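Zusgate Help > Home > Tables and Surfaces

Grid lines on table cover are wavy, how to get them straight

Posted November 21, 2018 by tapered_rim

I have a white table with a square grid over most of the top. I use the grid for setting out tableware at fixed spacing, so that cups and bowls go back to the same square each time and the gap between pieces can be read off without a tape measure. The squares are nominally 40 mm.

The problem is that the lines are not straight everywhere. In places they wander to one side and come back over a distance of two or three squares. The deviation is small, 2 mm at the worst point I have measured, but it is enough that a cup set on a line at one end is visibly out of step with a bowl set on the same line at the other end.

The listing (sold under the name Flaseo) gives the size and the words "wipe clean" and nothing else, so I can't state the material. It was shipped rolled. I have wiped it with a damp cloth and left it 4 days with books along the long edges. No change that I could measure.

There is a green cloth hung behind the table, which is also creased. Advice on that is welcome but it is the lower priority.

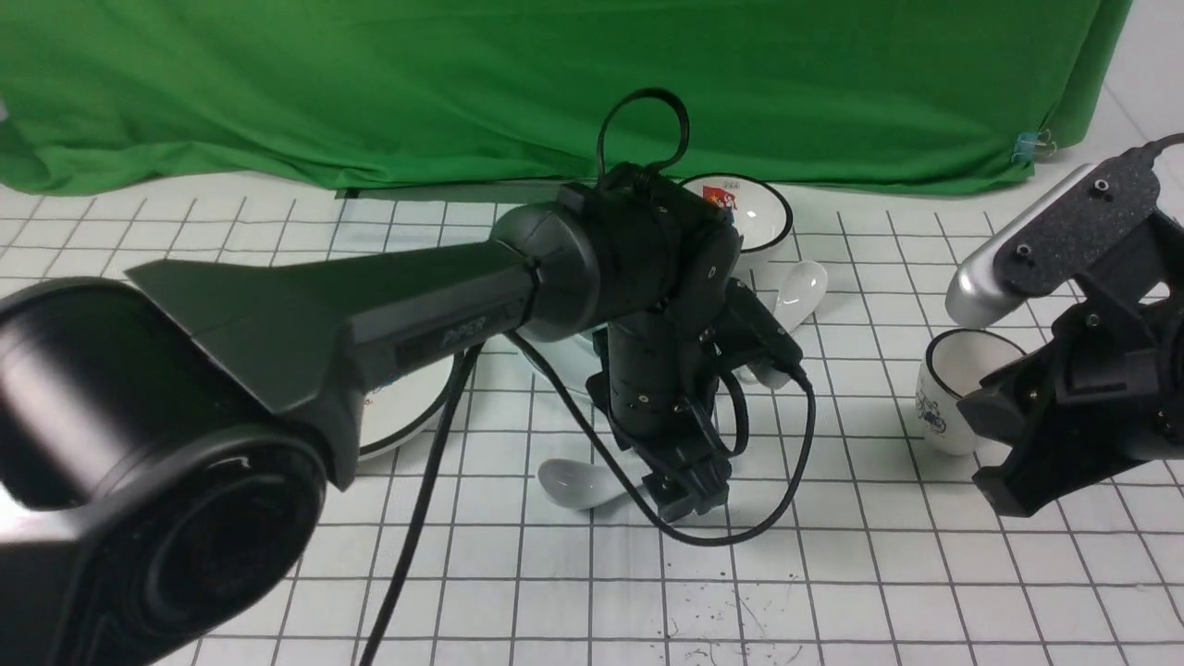
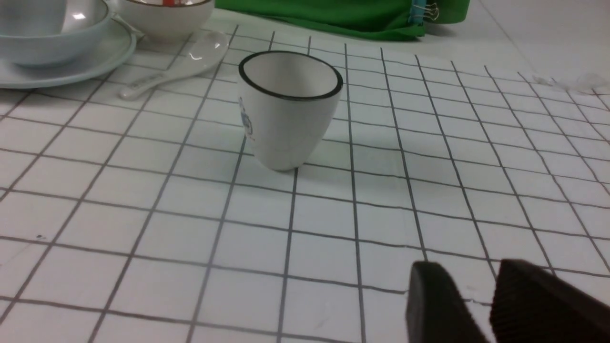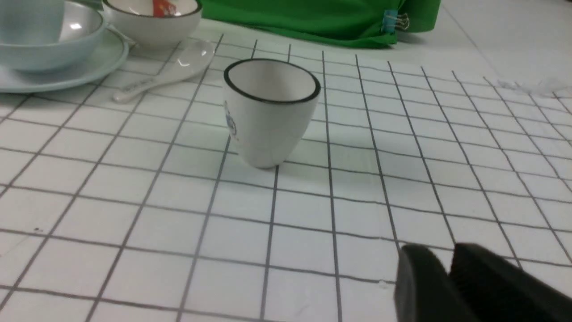 The grid top, same table in all three. The cup is in all three as well.

What I would like to know:

Is the waviness likely to be in the printing, or is it the cover not lying flat? Is there a way to tell the two apart without taking everything off the table? And if it is the cover, will heat damage the lines?

Posted by flatstock

You can separate the two cases with a straightedge and a flashlight. Lay a steel rule along one of the bad lines and mark where the line leaves the edge. Then put the flashlight on the tabletop, pointing across the surface, and turn off the room light. A raised area will throw a shadow on its far side. If the shadows fall at the same places as your marks, the cover is lifting and can be corrected. If the surface is even and the line still leaves the rule, the print is off and flattening will do nothing.

If it is lifting:

Clear the table completely. I know you asked to avoid this, but a cover can't be relaxed with weight sitting on parts of it. Bowls and saucers pin it where they stand and push the slack to the nearest open squares.

Roll it the opposite way from how it was shipped, printed side out, around a tube of at least 80 mm diameter. A thinner tube can put in a new curl. Leave it overnight.

Lay it back down starting from the center line and smooth outward with a dry cloth. Fix the middle of each side first and the corners last. Starting from a corner drives the slack diagonally, and that gives the kind of wander you describe.

On heat: find out what the material is first. Paper should not be heated in place at all, as it changes size with moisture. Vinyl will relax with a hair dryer on low, kept moving, but the ink can soften, so try it on an edge that hangs over. Books along the edges hold the edges down and trap whatever is in the middle, so I would stop doing that.

Posted by ulloa_kitchenware

I had the same cover or one very like it and it was the print. Got a replacement in February, same thing. Mark your positions with small dots of tape and ignore the lines.

Posted by rimska_linens

Only answering the part on the cloth. Take it down, dampen it evenly with a spray bottle and iron it from the back. Check the care label before choosing a setting – green polyester backdrops are common and they go shiny under a hot iron. If there is no label, use the lowest setting with a cotton towel between.

Rehang it while it is still slightly damp. Clip the top edge at equal intervals and keep the bottom edge straight along the back of the table. Any bunching at one side means the top edge is not evenly tensioned, and weight at the bottom won't pull that out. For storage, roll it on a tube. Folding will bring the creases back.

Reply from tapered_rim

Did the flashlight test. Shadows match the marks at most of the bad spots, but two places near the back are flat and still off by 1 mm, so it is both. Will reverse roll it and put tape dots on those two.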